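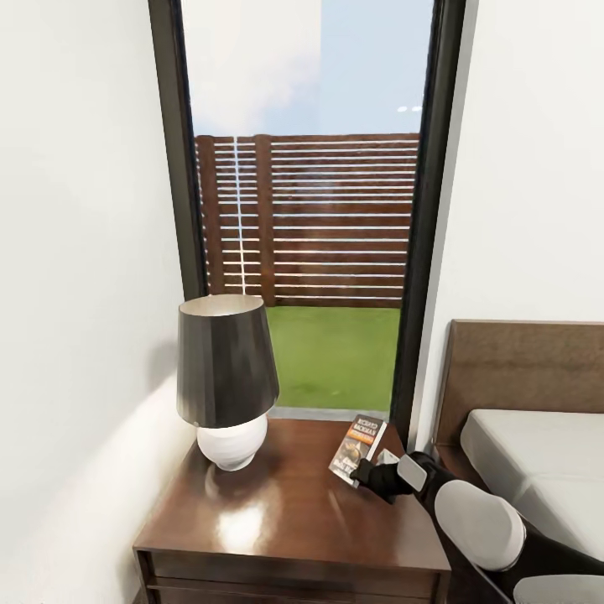 Give me a bedroom that faces east and I will forgive the rest of the house almost anything. I've slept in rooms with sloping floors, rooms over bus stops, one room in a rental on Potgieter Street where the closet door had to be lifted and swung at the same moment, and if the morning came in through the window I was happy in all of them. I want to make the case for morning light, and against the blackout curtain, and I'm going to make it with more excitement than the subject probably deserves.

I grew up believing that dark was the proper condition for a bedroom. My parents hung heavy drapes with a rubbery backing that smelled like a new shower curtain, and on weekends we came out of our rooms at ten, blinking, as if from a matinee. I took the habit with me when I left home. For years I bought blackout panels for every place I rented, and I spent entire Saturdays chasing the little leaks along the edges with tape.

Then I moved in November, the panels were in a box I couldn't find, and for a week I had nothing on the glass at all. I remember the first morning very well! I woke before the alarm, and the wall next to me was gray, then a sort of milky color, then pale gold, and it took its time. I lay there and watched a wall. By Friday I had found the box (it was under the skillets) and I pushed it into the back of the closet and left it there. It has moved with me twice since and I've never opened it.

What I love is the slowness. An alarm is a shove. A lamp on a timer is politer, but it still has only the one idea. Daylight comes up by such small steps that you can't catch it changing, and it's different every day. Cloudy mornings are some of my favorites, because the light has no direction and the whole room seems to be lit from inside, like a paper lantern. On a clear day you get the opposite: hard shapes, long stripes, the shadow of a plant you'd forgotten you owned stretched right across the ceiling.

My friend Lilla Farkas thinks this is all very sweet and completely wrong. She worked nights for 7 years and says that people who praise the sunrise have never had to fall asleep during one. She's right about that, and I wouldn't take the curtains away from anyone who works nights, or from the parents of a toddler in June. Bernice Ackah, my neighbor, has a streetlamp outside her bedroom bright enough to read by, and she needs something thick between it and her pillow. Fine. There are good reasons for a dark room. My complaint is that dark has become the default, the thing you're supposed to want, when so many of us have a perfectly good sky out there and never meet it until we've been up for an hour.

And people worry about the view, as if a window has to earn its keep by showing you a lake. It doesn't need to show you much. I had one that looked onto a brick wall 47 inches away (I measured it, for a bookshelf that never happened) and even that wall had a good ten minutes every morning when it turned the color of toast. A strip of yard is plenty. A fence is plenty, and a fence with gaps in it is a treat, because the sun gets in between the boards and comes at you in slices.

If you want to try it, start small. Leave one side open. Move the bed so the light reaches your feet before your face, which was Kofi Adjei's advice to me and the best tip on furniture I've ever been given. Hang something thin if you need privacy; plain white cotton is lovely, and it moves a little when the window is open. Put your phone across the room so it isn't the first bright thing you see. Give it two weeks, and pick two weeks when you can go to bed a little earlier, or you'll hate me by the fourth day.

I know a window won't fix a bad job or a bad back. I still wake up grumpy some days, only now I'm grumpy in nice light. But I do know what the sky was doing this morning, and the morning before that. There was fog today, very thin, and it burned off right as I was looking for my socks.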